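Chapter 4
Choosing a School: How Families Decide

Ask parents why they picked a school and you will get wonderful answers. The bus stops outside. The head remembered our daughter's name. It smelled of toast! Very few begin with exam results, and that is the puzzle we get to enjoy in this chapter.

We start in Stalside, a market town with two secondary schools and one sixth-form college. In October the college, Dralora, holds its open evening, and 51 families who went along agreed to keep a diary of what they noticed and what they talked about on the way home. Their diaries are a delight to read, and we shall come back to them again and again.

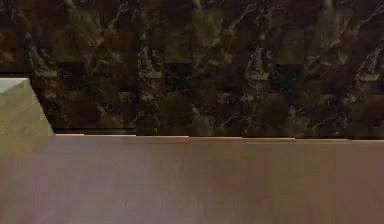
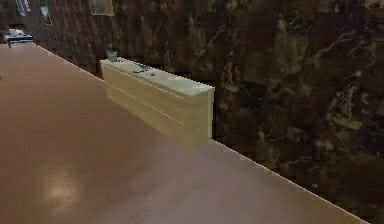 School choice is partly a matter of facts and partly a matter of impressions, and the two are far harder to pull apart than you might think. Facts can be put in a table: class sizes, subjects offered, travel time. Impressions arrive all at once, before anyone has opened a prospectus. A dark wall with pale veins running through it may strike one parent as grand and another as gloomy, and a bare, glossy tabletop can seem calm or chilly depending on who is looking. Researchers call these things cues, and section 4.3 is all about them.

By the end of the chapter you should be able to explain what a cue is, compare the Danko and Skistis models of family choice, and plan a short interview of your own (do try it, it's great fun).

Before you read on
Write down the first thing you remember about your own school. Allow yourself 40 seconds. Keep the note safe, as you will need it for Activity 3.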